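Imik releases build files for Cellus, a two-finger gripper for sorting cloth

CABANATUAN, August. Imik, a shared workshop in Cabanatuan, has released the full build files for Cellus, a two-finger gripper meant for picking single pieces of cloth out of a mixed pile. The files cover the fingers, the wrist plate, the camera bracket and the control code. They are free to download and may be changed and passed on under the same terms.

Cellus was designed on the workshop's own benches over two winters and fits the Jusine arm, an earlier Imik project already built by a number of home users. The gripper bolts to the arm's existing wrist plate. Owners of other small arms will need to redraw the plate; the source drawing is included.

The fingers close in parallel and are driven by one servo through a pair of gears. Opening width is set in software between zero and 100 mm. Closing force is limited by current, with a default of 42 per cent of the servo's rated value. Higher settings are possible but wear the gears.
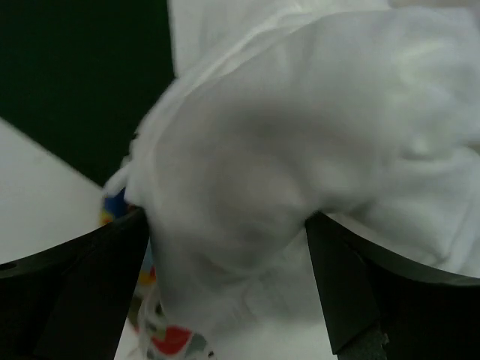
Cloth is harder to pick up than a solid part, as it has no fixed shape and the arm cannot plan for one. Cellus therefore does not look for an edge or a corner. It lowers with the fingers open, closes on whatever fold lies between them and checks the servo current to decide whether anything has been caught. A good pinch draws the material into a narrow bundle between the fingertips, as with the white fabric in the wrist camera's view, where a printed piece lies underneath. Separating the two is left to the lift routine, which raises the arm in short steps and pauses after each one. Frayed cloth with loose threads remains a known weak point: a thread can hold on to the piece below, and the code has no means of detecting this.

The current release has been run for 200 cycles on a single set of fingers. Builders are asked to check the finger screws every 100 cycles and to refit them with thread lock if they have moved.

A parts list, wiring diagram and assembly notes are supplied with the files. Assembly needs a screwdriver, a soldering iron and access to a 3D printer with a bed of at least 200 mm. Printed parts should be left to cool fully before the gears are fitted.

Imik will hold an open bench for Cellus builders at the Cabanatuan workshop later in August, starting at 2 pm. Builders may bring part-finished grippers. Fault reports and changes to the drawings can be sent through the project page.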